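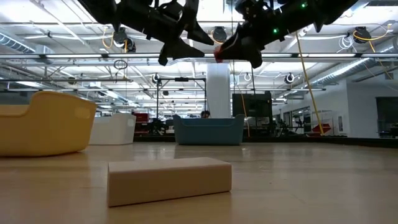 Araceli Barrios wondered under my last review whether big soft blocks are worth the closet space once a child is past three, and I've been chewing on that ever since. My answer is yes, mostly, if you buy the Manzano mixed set and skip the foam-only one. We've had ours since May, all 40 pieces. 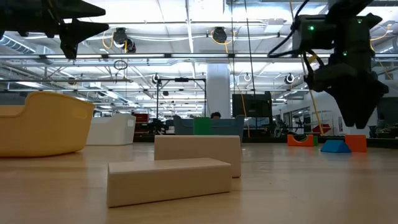
The plain wooden ones get the most use at our house – smooth, gently rounded, lovely to hold – and I only wish the set came with more of them.
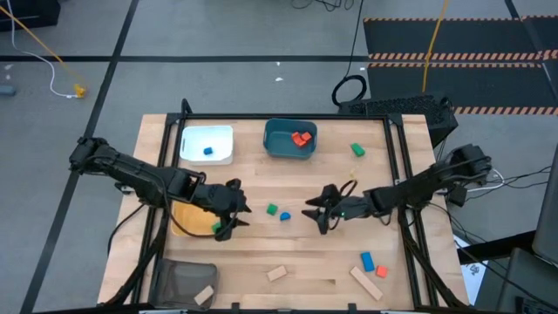

Cleanup is where I'd love a little more help from Manzano, because no bins come with the set and you end up rounding up your own. I gave up on sorting by color long ago. A teal bin with nothing but red-orange blocks in it looks so tidy, but a green one and a blue one will always be left lying out on the table anyway, and I've made my peace with that!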